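Do you sort out rooms with furniture already in them?
Yes, all the time. I work round whatever you've got - drawers, cabinets, the lot - and I only suggest buying more storage once we've had a proper go at what's there.

Where do you start?
On the floor, nearly always. Bags and bottles go first, then I open up the low cabinets and see what's hiding at the bottom!
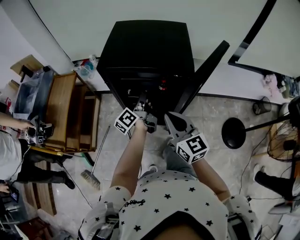
Clear bins or cardboard boxes?
Clear every time, for me. You can see what's in them without lifting a lid.

How do I book?
Ring and ask for me or Tharushi. We're taking bookings for June 2025 now.

Rajitha Kumarasinghe, Tullach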